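How to fit memory in an old desktop tower

Adding memory is one of the cheaper ways to keep an older desktop going. Allow 35 minutes for the first one you do.

Check which type the board takes before you buy. The maker's site will list it, or you can read the label on a stick already fitted. DDR3 and DDR4 have the notch in different places and will not swap.

1. Shut the computer down, switch off at the wall and pull out the mains lead. Hold the power button for a few seconds.

2. Lay the case on its side on a firm table and take off the side panel. Put the screws in a saucer.

3. Touch bare metal on the case before you handle any parts, and do so again if you walk away.

4. Find the slots. They are the long, narrow sockets near the processor. Move any cables that hang over them – don't unplug what you don't need to.

5. Open the latches. On some boards only one end moves.

6. Line up the notch and press down evenly with both thumbs until the latches close. It takes more force than most people expect.

7. If the machine is over 12 years old, look at the coin-cell battery too. A clock that keeps losing time usually means a new CR2032.

8. Refit the panel, plug in and check the total in the system settings. If the screen stays blank, take the stick out and seat it again.
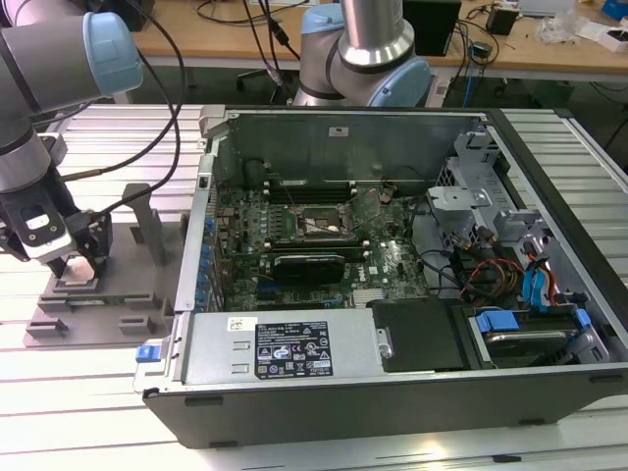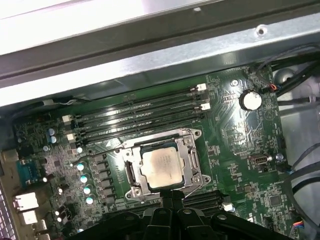
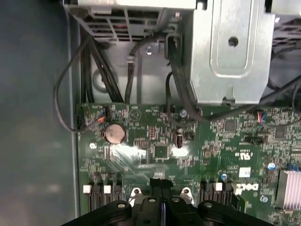

The open case, with the motherboard in place.

Prundari, Tue 24 November

Written by Na-rae Heo. A page on changing the power supply will follow in December.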